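Staff Forum — Facilities and Shared Spaces
Reading time: 6 minutes
Last updated: October

Thread: Artificial arrangements for the Breltbridge meeting room

zstelmakh_facilities
Colleagues, the Shared Spaces budget permits one decorative item per meeting room, and the Breltbridge room has been without one since the spring refurbishment. The proposal is a single bouquet of artificial flowers in the tall gold vase transferred from the Plotcombe office. The vase is already on site. I would be grateful for comments on the choice of flowers, the position on the table, and the state of the tabletop, which several members of staff have raised separately.

Zoriana Stelmakh
Facilities Coordination

plotcombe_reception
Thank you for circulating this. At Plotcombe the vase stood on the reception counter and was well regarded by visitors. Please note that it is narrow for its height. We kept a layer of clean gravel in the base, and I would recommend the same at Breltbridge. Stems should be bound together before they go in, as separate stems tend to lean to one side and the arrangement then looks sparse from the door.

d_records
I wish to register a mild objection. Artificial flowers collect dust, and the cleaning contract does not cover decorative items. If the arrangement is approved, the post should state who is responsible for it. I would also question the gold finish. The rest of the room is plain and pale, and a polished metallic vase will draw attention away from the presentation screen.

zstelmakh_facilities
Both points are noted. Dusting will be added to the monthly room check carried out by my office. On the finish, I would ask colleagues to consider the vase together with the flowers before reaching a view.

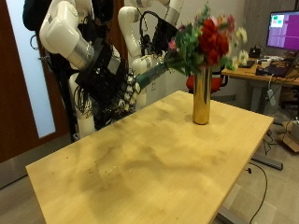 Breltbridge room: gold vase and mixed bouquet, deep red at the center.

The red flowers give the arrangement its weight, and the white and cream clusters keep it from appearing too dark against the table. My preference is to retain this combination. The vase would remain on the far half of the table, leaving the near half clear for papers and laptops.

brirkix_liaison
The colors are suitable. My concern is height. The vase is tall, and with the bouquet above it the arrangement may stand between people seated on opposite sides. At the Brirkix office we adopted a rule that nothing on a meeting table should be above eye level when seated. May I suggest shortening the stems, or moving the vase to the cabinet during meetings?

plotcombe_reception
I would advise against cutting the stems at this stage. They can be bent at the base and lowered into the vase, which achieves much the same result and can be reversed. Wire cutters cannot be argued with afterward.

d_records
I withdraw my comment on the gold. With the red it is acceptable. I maintain the one on dust. I would add that the tabletop requires attention before anything decorative is placed on it permanently. There are brownish smudges and what look like water stains across the middle, and the vase will only direct the eye toward them.

zstelmakh_facilities
Agreed. The surface is wood veneer and should not be sanded or treated with an abrasive cleaner. I have requested a tin of Zaugg surface balm from stores and will test it on a small area near the edge. If the marks do not lift, the table will be referred to the furniture contractor. In the meantime, please use coasters for all drinks, including cold ones.

brirkix_liaison
May we also confirm that the vase will be kept dry? A previous arrangement in our office was topped up with water by well-meaning staff for several weeks, although the flowers were silk.

zstelmakh_facilities
A small label will be fixed to the underside of the vase and a notice placed beside the room booking sheet. I will record the following as the current position: the bouquet is approved in its present colors, the stems will be bent and left uncut, and the vase may be moved to the cabinet at the request of any meeting chair, provided it is returned afterward. The question of the table remains open.

d_records
I would prefer that the vase stay on the cabinet by default and be brought to the table for visitors only. Please record this as a dissenting view.

zstelmakh_facilities
Recorded. Further comments may be posted until 5 p.m. on the last working day of October.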